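# Knowing when to stop

*A small team in Pamville is teaching an arm to find its way around circuit boards, and most of the cleverness is in a planner that is happy to give up*

The first thing Yae Iwasaki shows me is a log file. It scrolls up her left-hand monitor in pale green, a line for every decision the software makes, and she reads it the way other people read messages from a friend. "There, it's lost confidence," she says, tapping the glass. "And now it's going back for another look. Good!"

Iwasaki leads the software side of Irance, a planning and perception system built at Palavbridge, a firm so small that the whole staff can fit round one lunch table (they do, at half past twelve, and the talk is all about coordinate frames). Irance takes the view from a camera at the arm's wrist, works out which part of a board it is looking at, and plans a short, careful move towards whatever it has been asked to find. Then it looks again.

It sounds modest until you try to do it yourself. Printed circuit boards are crowded, shiny and full of things that look like other things. A crystal in its little metal case throws back the light from one angle and goes dull from the next. The same square black chip may turn up more than once, each with its own crystal close by, and a program that only matches shapes will pick the wrong one with complete confidence. 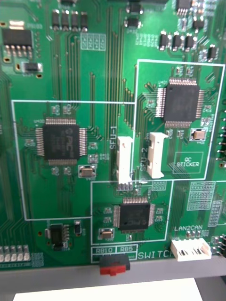 Issue 41 | Workshop

So Irance reads. The white lettering printed on a board is there for people, and Iwasaki's team decided early on to treat it as a map. A word such as SWITCH or LAN2CAN is worth more to the software than any number of black rectangles, and the thin white boxes drawn round groups of parts work rather like street blocks. Find two labels, check the distance between them against the stored layout, and the arm knows where it is. Vertical text was a nuisance for months - the reader kept taking SFU-1 for a scratch - until a colleague suggested simply turning every picture through 90 degrees and reading it a second time. Iwasaki still laughs about how long they had spent on grander ideas.

The older version, known in the office as Maruyama after the street where it was written, planned the whole journey before moving at all. It was lovely to watch on a simulator. On a real bench the plan was often out of date by the time the arm got going, and small errors piled up on the way. Irance plans 3 moves ahead, makes one, and throws the other two away. Each new plan takes almost 40 milliseconds, so the waste costs very little, and I found something cheering in a machine that changes its mind so freely.

Cables are the part that keeps Iwasaki late at work. A chip stays where it was soldered. A wire can be anywhere it likes, and it may lie across the very label the software was hoping to read.

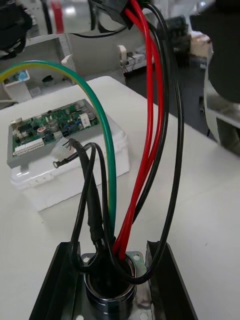 *Red, black and green-and-yellow cables at the mouth of a metal connector housing, with a green board to one side.*

The team's answer is to stop pretending that a cable has one neat position. Irance gives each one a fuzzy volume, a sort of sleeve of doubt, fat where the view is poor and thin where it is good. The planner may pass close to a thin part but must keep well away from a fat one. If every route is blocked, it asks for a fresh view from the side, and if that doesn't help, it stops and puts a plain sentence on the screen saying which cable it can't make sense of.

Iwasaki is very proud of those sentences. An earlier build reported its troubles as error codes, and she kept a printed list of them taped to her desk. Now a new starter can sit down, read "I can't see behind the black cable on the right", and know what to do about it.

There is plenty left to fix. Two cables of the same colour that cross are still apt to be joined up the wrong way, and a loop that leaves the picture and comes back in is treated as two separate wires. Iwasaki has a branch of the code that tries to guess the missing stretch from how stiffly the visible part bends. She ran it for me just before I left, and the sleeve on her screen grew a long, hopeful curve out past the edge of the view and back again. It had chosen the wrong cable. She was already scrolling up through the log to find out why.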